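Ovidska 806 pull-down faucet: review

The Ovidska 806 is a single-lever kitchen faucet with a pull-down spray head. It ships with supply hoses, a counterweight and a mounting nut that needs a deep socket. Installation took 37 minutes, most of it spent on the nut.

Flow in stream mode is steady. Spray mode is wide and splashes in shallow basins. The hose retracts fully if the counterweight is clamped at the mark; 14 inches lower, it hangs short.
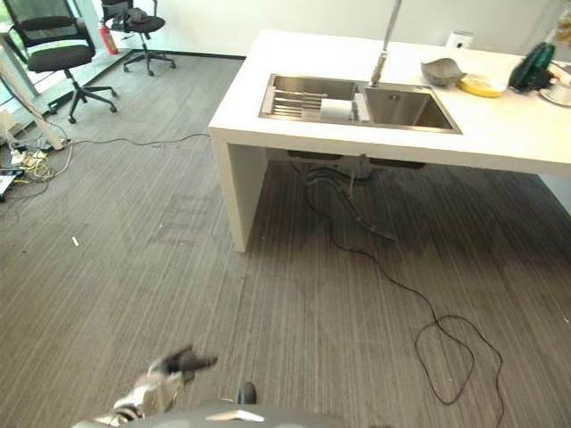
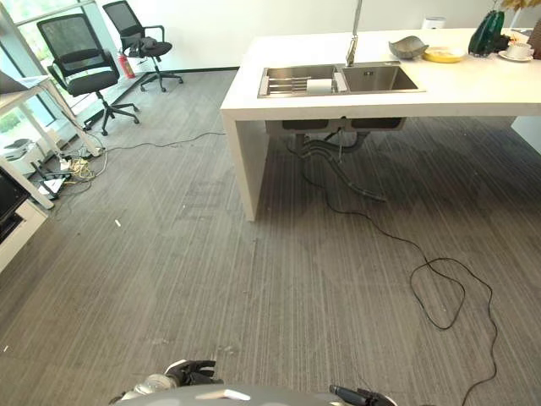
Chrome faucet, double steel sink, white counter.

Hadgu Kitchen Fittings Group, Gernotside

The lever has a stiff first few degrees, then moves evenly. Temperature control is fine near the middle and coarse toward hot. The aerator unscrews by hand. Lime scale wipes off the rubber nozzles, less easily off the base ring.

The Prodo equivalent has a better docking magnet but a plastic spray collar. At $98 the Ovidska is the one to buy if the sink is deep.

Comments (3)

tapwrench: Does the base ring cover a three-hole sink?

mlk_88: No, deck plate is sold separately.

fernhill: Mine drips from the head after shutoff, stops in a minute or so.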